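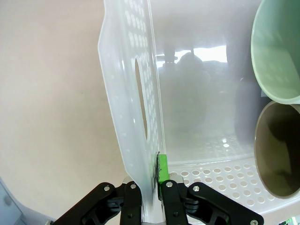

Rules for Robots, and Rules for Us

Written by Iresha Wanigasekara for the Pluvonwood Young Makers pages
April 2026

At home you have rules. Maybe you must not run with scissors, and you must wash your hands before dinner. A place where robots work has rules too. Some of them are for the robot and some are for the people near it.

Many robots have a gripper at the end of the arm. A gripper is a kind of hand. It can have only two fingers, and with these it can hold the thin edge of a dish rack. A robot does not feel sorry if it pinches you. It does not even know that it was your finger and not the dish rack. So the first rule is very old and very simple: keep your hands away from the gripper when the robot has power.

How hard may a robot squeeze?

Take a paper cup and squeeze it slowly. At first nothing happens, then the cup bends. For a robot, somebody has to decide how strong the squeeze may be. Engineers call this a force limit. They write it in the settings of the robot, and they test it before the robot is allowed to pick up real things.

Speed has a limit also. In the Borstead workshop, where I teach, our practice robot is called Gumby. When a person is close to the table, Gumby may move only 24 centimeters in one second. You can walk much faster than that. We chose a slow speed so that a person has time to step back.

Who can stop the robot?

Everyone can. This is the rule I like the most. Near a robot there should be a big stop button, and anybody who is worried may press it. You do not have to ask the teacher first. In December a girl in my group, Yiran Xia, pressed it when a sleeve came too near to Gumby's elbow. We looked at the sleeve, we rolled it up, and we started again.

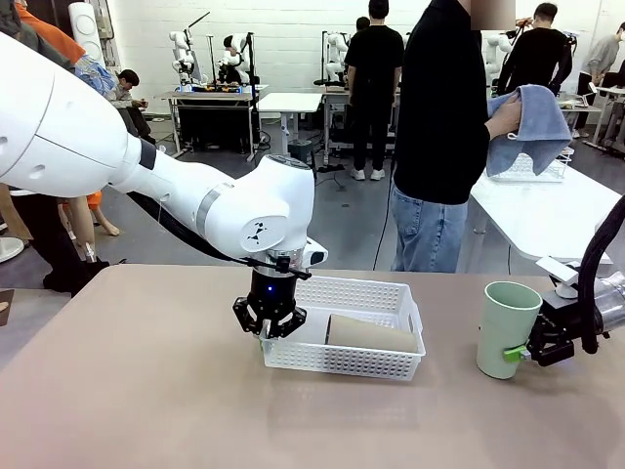

A robot with two arms needs more care than a robot with one. You may be watching the left arm so closely that you forget the right arm. Before you go near, look at both, and look also at the cables. A cable on the floor can make a person fall, even if the robot is standing perfectly still.

What is a standard?

A standard is a list of rules that many people have agreed on together. Engineers from different countries read it, argue about the words and correct it. After some years they read it again, because robots change. With a standard, a robot built in one city can be checked in the same way as a robot built far away.

Our own list is much shorter. It hangs on the door in Borstead:

Tie back long hair and roll up wide sleeves.
Find the stop button before you find your chair.
Say "Moving!" in a loud voice before you start the arm.
Wait until the arm is stopped before you reach for a cup or a basket.
If something fell down, leave it there and tell a grown-up.

You can try the list at home without any robot. One person is the robot and moves slowly with two fingers on each hand. Another person is the operator and says "Moving!" The third person may call "Stop!" at any time, and then the robot must freeze.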